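Undano Gripper Kit: Frequently Asked Questions

What comes in the box?

One two-jaw gripper, a wrist camera, the mounting plate, a power supply and a bag of screws with two more than you need. Hang on to them. You'll drop at least that many behind the bench.

Will it fit my arm?

If your arm came from Sterside or Kahraman, yes. For anything else, send us the bolt pattern before ordering. "It looks pretty standard" is not a bolt pattern.

How long does setup take?

Gunnlaugur Juhl on our support desk can have one running before his coffee goes cold. He has also done it 456 times. Set aside an afternoon.

Can it fold my laundry?

No. It can pick up a tea towel and put it down somewhere else, which puts it level with most households. Folding is on the wish list, and we'd rather you didn't buy the kit on the strength of our wish list.

Is it safe around kids and pets?

It's a lab tool with a motor in it. Keep fingers, paws and dangling lanyards out of the jaws, and fit an emergency stop. The kit doesn't include one, as your arm should already have its own.

Do I need to know how to program?

Some Python helps. So does patience. The sample scripts are commented in plain English by Þórarinn Oddsson, who apologizes for the ones he wrote late on a Tuesday.

What should I practise on?

Whatever's in the kitchen cupboard. Mugs and bowls are good because the shapes are simple and the replacements are cheap. Cloth is harder, having no fixed shape and no interest in your plans.

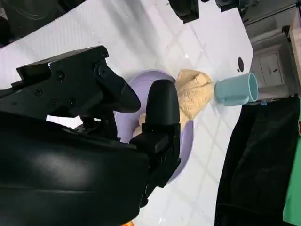 Wrist camera view: gripper over a lilac bowl, with a beige cloth and a light blue mug.

How often do the finger pads need replacing?

Check them every 400 hours. We expect around 2000 from a set, less if your work involves grit or teenagers.

Where do repairs go?

To our Ralville workshop. Email first for a return number, and please take the screws out of your arm's end, not ours. The colour of the sticker on the housing tells us which version you have, so leave it on.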